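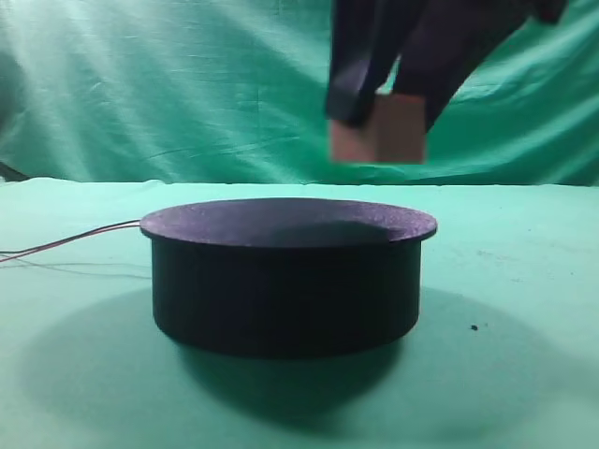
Plenimard Bench Kit

The Plenimard Bench Kit is a tabletop pick-and-place package sold by Testach, a maker of small automation equipment for colleges and light industry. It combines a compact arm, a two-finger gripper, a control box and a library of prepared tasks, most of which involve lifting small blocks and setting them down on or in something else. The kit is marketed as a way to test manipulation software without building a work cell from scratch. Reviewers have generally accepted that the hardware works, while questioning the figures used to sell it and the cost of the service plan attached to it.

Background

Testach began as a supplier of replacement gripper fingers for the Woren series of arms. The Plenimard was its first complete system, and it went on sale in May after a short trial period with a handful of paying customers. Early sales material called it "a full robotics lab in one crate," a phrase the company later dropped. The crate holds no table, no lighting and no computer. All three are named as requirements in the setup guide.

Contents

The standard package includes the arm, one gripper, a set of plain rectangular blocks, mounting hardware and a power supply. Buyers may add a sensing platform, sold separately under the Wako name, which reports when a load has been placed on it. Without the platform, the software judges a placement only from the position of the arm and the opening of the fingers. It can record a block as placed when the block has tipped over or rolled away. Testach describes the platform as optional — a fair description for demonstrations, less so for anyone who plans to trust the logs.

The gripper opens and closes on a single motor and has no force sensing in the base version. Grip strength is set in software before a run begins. Owners report that the default setting suits wood and stiff cardboard but tends to crush softer items.

Operation

A typical task has three stages. The arm picks up a block from a marked starting point, carries it over the target and lowers it until a set height is reached. The height must be entered by hand for each target. The setup guide suggests a plain, single-color table surface and backdrop to help the vision software separate objects from their surroundings. It gives less attention to shadows, although the arm and its load often cast one directly on the target as they approach. Several owners have noted that dark targets are located less reliably at this stage than pale ones, and that moving a lamp can change the outcome of an otherwise identical run.

Tasks are written in a block-style editor or in a scripting language particular to Testach. Scripts can't be exported to other systems. Converting a finished project to run on a Woren arm means writing it again.

Performance claims

The product page states that the kit completed 1,521 placements in company testing without a failure. The test report, supplied on request, adds several conditions that the page leaves out. All placements used the same block and the same target, the lighting was not changed, and an operator was allowed to reset the block between attempts. A placement counted as a success if the block was in contact with the target when the fingers opened. What it did afterward was not scored.

An independent trial by a trade newsletter ran 100 placements using blocks and targets in mixed positions. The kit managed 51 before any adjustment to the factory settings. Testach replied that the trial had skipped a calibration step. The newsletter answered that the step did not appear in the printed guide, and it was added to the next edition. No repeat trial has been published.

Service plan

Each kit comes with 6 months of remote support. After that, buyers pay a yearly fee that also covers access to the task library. Owners who let the plan lapse keep the tasks already on the control box but can't download them again after a reset. The terms have drawn more complaints than the machine itself, particularly from colleges that bought the kit with one-time funds and had no budget line for the renewal.

Reception

Opinion is divided mainly by use. Teaching labs have found the kit sturdy and quick to explain to new students. Research groups have been cooler, citing the closed scripting language and the missing force sensing. Buyers comparing it with a bare Woren arm and a separately purchased gripper have noted that the price gap is small once the Wako platform and a second year of service are counted.

See also

Woren series
Wako sensing platform
Pick-and-place machine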